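家事・店頭作業の自動化可能性評価 中間報告(第2期)

提出先:Citport 助成事業部
報告者:Sornell 評価班
対象期間:第2期(2月締め)

1. はじめに

第1期の報告書をお読みになった方から、「結論が暗い」というご意見をいただきました。今期の報告も明るくはなりません。ただ、暗い理由は前回より具体的に書けるようになったと考えています。

本事業の問いは最初から一つです。家の中の片づけや店の棚まわりの雑用を、いま買える、あるいは組める程度の機械に任せられるのか。助成申請時の計画書には「三年以内に一部業務の代替を見込む」という一文がありました。書いたのは私どもですが、今期の結果を見るかぎり、この一文は取り下げるか、少なくとも「一部業務」の中身を書き直す必要があります。書き直しの案は第7節に置きました。

なお、他の事業者が公開している動画との比較は今期も行っていません。編集された成功場面を何本並べても、失敗の頻度は分からないためです。前回の面談で「他社はもうできているようだが」とのご指摘がありましたが、何回やって何回できたのかが書かれていない資料については、評価のしようがないというのが当班の立場です。

2. 今期の体制

評価の設計と記録はFatos Georgiouが、機械の調整と運用はSalim Swaiが担当しました。記録する側と動かす側を分けたのは第1期の反省によるものです。前回は調整した本人が成否を判定しており、「ほぼできた」という欄がいつのまにか表に増えていました。今期からこの欄は廃止し、できたか、できなかったかの二つだけにしています。

この変更には内部で異論もありました。Swaiからは、あと少しで成功した試行と、最初から見当違いの動きをした試行を同じ「失敗」に入れると、改善の手がかりが消えるという意見が出ています。もっともな話なので、成否とは別に自由記述の欄を設けました。ただし集計には使いません。店の人にとって、あと少しで棚に載った商品は床の上の商品です。

判定に迷う試行は、動かした本人のいない場で記録映像を見て決めています。それでも意見が割れた場合は失敗としました。厳しすぎるという声は承知していますが、甘いほうに倒した場合の弊害は前回で十分に見ました。

3. 評価した作業

作業は13種類を選びました。選定にあたっては、雑貨店を営むAndicoと、家事代行のBegovićの二社に、従業員が一日のうちに何度も行う小さな作業を書き出してもらい、そこから机の上で再現できるものを残しています。

店頭側からは、小型の缶や箱の向きをそろえる、ふたを開けて中を確かめて閉じる、値札を差し替える、種類の違う小物を仕分ける、返品された商品を元の箱に戻す、袋に詰める、の六つ。家庭側からは、布巾をたたむ、文具を引き出しに戻す、食器を重ねる、空き容器のふたを合わせる、充電コードを束ねる、郵便物を大きさで分ける、薬の箱を立てて並べる、の七つです。

机の上で再現できるもの、と簡単に書きましたが、この条件ですでに多くが落ちています。書き出された作業のうち、しゃがむ、棚の奥をのぞく、脚立に乗る、客に道を譲る、といった動きを含むものは最初から対象外としました。本報告の成功率は、やさしい側に寄せた集まりに対する数字であることをお含みおきください。Andicoの店長からは「一番やってほしいことが一つも入っていない」と言われています。床の段ボールをつぶして裏口へ運ぶ作業がそれにあたります。

4. 結果

今期の試行は全部で1390回です。完全に人の手を借りずに始まりから終わりまで終えたものを成功とし、途中で一度でも人が物の位置を直したり、非常停止から再開したりしたものは失敗としました。

全体の成功率は54パーセントでした。第1期の数字より見かけは低くなっていますが、前回は「ほぼできた」を成功に含めていたため、並べて比べることはできません。前回の値を引用した資料をすでに外部へ出されている場合は、差し替えをお願いします。

全体の率にはあまり意味がありません。作業ごとの差が大きすぎるからです。郵便物の仕分けと薬の箱を立てる作業は安定しており、見ていて飽きるほど同じ結果が出ます。反対に、充電コードを束ねる作業は最後までものになりませんでした。コードは置くたびに形が変わり、つかむ場所が毎回違います。布巾も同じ理由で低い率にとどまりました。

当班が今期もっとも時間を使ったのは、ふたのある小さな缶です。人にとっては作業とも呼べないようなものですが、これが店頭側の評価の要になりました。

5. 缶のふたについて

缶を選んだのはAndicoの希望です。同店では飾り缶入りの商品を扱っており、客が開けて閉じきらないまま棚に戻していくことが多いそうです。閉店後に一つずつ確かめて閉じ直し、絵柄を正面に向ける。店員はこれを話しながら片手でやっています。

機械の側から見ると、この作業には厄介なところがいくつも重なります。缶は軽く、つかみそこねると逃げます。角が丸いので、端を押さえたつもりの指が滑ります。留め金のついたものは、ふたを持ち上げる前に留め金を外さなければならず、そのとき本体を別の腕で押さえていないと缶ごと動きます。そこで二本の腕を使うことになりますが、二本使えば今度は腕どうしの間合いを取る必要が出てきて、片方が待っている時間が長くなります。 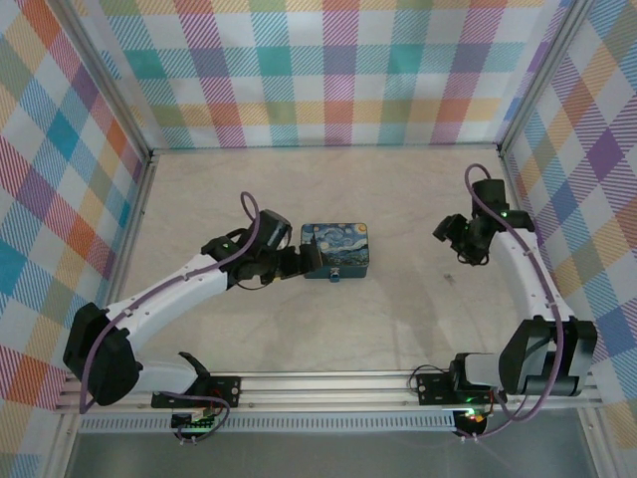 腕を一本増やした分だけ費用も設置面積も増えますが、二本目が働いている時間は思ったほど長くありません。第2期の途中で、押さえ役を簡単な治具に置き換えられないかを試しました。滑り止めの台に缶をはめておけば、腕は一本で足ります。成功率は上がりました。しかし、台にはめる作業を誰がするのかという問題が残ります。人がはめるのであれば、その手でふたを閉じたほうが早い。Georgiouはこの試行の記録に「治具の成績であって機械の成績ではない」と書いており、集計からも除外しました。

もう一つ記しておきたいのは、失敗のしかたです。力を入れすぎて留め金を曲げる失敗は、調整によってかなり減りました。残っているのは、閉じたと判断して次へ進むのに実際には片側が浮いている、という失敗です。人なら指先の感触か、かちりという音で気づきます。試験に使った機械にはそのどちらの手がかりも十分に届いておらず、判断のほとんどを映像に頼っています。ふたのわずかな浮きは上からの映像ではほとんど分かりません。照明の角度を変えると見えることもありますが、店の照明を機械のために変えるという前提は置けません。

気づかない失敗は、止まる失敗より始末が悪いものです。止まってくれれば人が行って直します。終わりましたと報告されたものが終わっていなければ、結局、人が全部を見て回ることになります。Andicoの店長にこの件を説明したところ、「それなら最初から自分で閉じる」という返事でした。反論できませんでした。

6. 費やした人手

計画書では、機械を導入すれば浮く人件費の試算を載せていました。今期は逆向きの記録、つまり機械を動かすために要した人の時間を取っています。

内訳でいちばん多いのは、物を元の位置に戻す作業でした。一回の試行が終わるたびに、人が机の上を整えて次の開始状態をつくります。実際の店ではこの戻し作業は発生しませんが、代わりに棚の状態が毎回ばらばらになるため、試験での率はそのままでは出ないはずです。次に多いのが腕の位置合わせと配線まわりの点検で、いずれもSwaiが一人で受け持ちました。本人が休んだ日は試行も休みになっています。これは運用上の弱点として明記しておきます。

手本となる動作の収集にも人手がかかりました。一つの作業につき100回分の手本を人が操作して記録し、それをもとに動きを学ばせています。手本を増やせば率が上がるのかという点は、今期のデータからははっきり言えません。値札の差し替えでは追加の効果が見られましたが、布巾では変わりませんでした。見栄えのよい曲線を描けるだけの材料がそろっていないので、図は付けません。

また、操作する人によって手本の質に差があります。慣れた人の動きは速く、迷いがなく、機械にとってはかえって真似しにくいようです。ゆっくりと大げさに動かした手本のほうが良い結果につながった作業もありました。このあたりは経験則の域を出ておらず、次期に条件をそろえて確かめます。

速さについても触れておきます。缶の向きをそろえて閉じる作業で、機械は人の何倍もの時間をかけます。夜間に無人で動かすのだから遅くてもよい、という考え方は当班でも検討しました。ただ、無人で動かすには止まったときに自力で立て直せることが前提になります。今期の機械は、缶が倒れただけで続行できなくなることがありました。朝、店を開けに来た人が最初に見るのが、倒れた缶の前で止まった腕である可能性は低くありません。

家庭側の見通しはさらに厳しいものです。Begovićの担当者に結果を見せたところ、訪問先は一軒ごとに引き出しの位置も食器の種類も違い、同じ家でも週によって物の場所が変わるとのことでした。据え付けの机で一つの物を相手にする試験から、そこまでの距離は大きいと言わざるを得ません。子どもや犬のいる家で腕を動かす際の安全については、本事業の範囲では何も確かめていません。聞かれれば「確かめていない」と答えるほかなく、「問題は見つかっていない」という言い方は避けています。

7. 計画の修正案

以上を踏まえ、次のとおり修正を提案します。

計画書の「一部業務の代替」は「形の変わらない小物を決まった場所で並べ替える作業の補助」に改めます。弱い表現であることは分かっていますが、現時点で裏づけのあるのはこの範囲です。

対象作業は13種類から絞ります。充電コードと布巾は第3期では扱いません。続ければいずれ数字が動く可能性はありますが、残りの予算でそこまで付き合う理由を見つけられませんでした。缶のふたは継続します。難しさの中身が分かってきており、閉じたかどうかを映像以外で確かめる手段を一つ加えて、気づかない失敗がどれだけ減るかを見ます。減らなければ、これも終わりにします。

試験の場所は、少なくとも一部をAndicoの店内の倉庫に移したいと考えています。整えられた机の上でこれ以上率を上げても、店で使えるかどうかの答えには近づきません。移設にあたっては運搬と据え付けの費用が新たに発生しますので、二作業分の浮いた予算を充てる案を別紙にまとめました。率はおそらく下がります。下がった数字を報告することになる点を、あらかじめご了承ください。

人員については、Swai以外に機械の立ち上げと点検ができる者を一名育てます。手順書は書きかけで、位置合わせの章がまだ本人の頭の中にあります。

8. ご判断をお願いしたい事項

一点目は、計画書の文言の修正を認めていただけるかどうかです。認められない場合、第3期の終わりに未達の報告を出すことになります。

二点目は、公開用の紹介映像についてです。広報の方から、成功した試行をつないだ短い映像がほしいとの依頼を受けています。作ること自体に反対はしませんが、成功率と試行回数を画面に入れること、早送りをした箇所にはその旨を示すことを条件とさせてください。失敗した試行も一つは入れたいと考えています。ふたが浮いたまま先へ進む場面がよいと思いますが、候補は広報の方と一緒に見て選べればと思います。

三点目は、途中で打ち切る場合の基準です。現在の契約には、期間の満了以外に事業を終える条件が書かれていません。当班としては、倉庫に移したあとの最初の集計で、立ち会いの手間を含めた所要時間が人だけで行う場合を下回る見込みのある作業が一つもなければ、残りの期間を待たずに終えるべきだと考えています。自分たちの仕事を縮める提案ではありますが、基準を先に決めておかないと、終わったころに都合のよい基準を探すことになりかねません。

作業ごとの集計表、除外した試行の一覧とその理由、移設費用の見積もりは別紙に添付しています。自由記述欄の写しはご希望があればお送りします。量が多く、後半は担当者の愚痴も混じっていますので、そのおつもりでお読みください。

以上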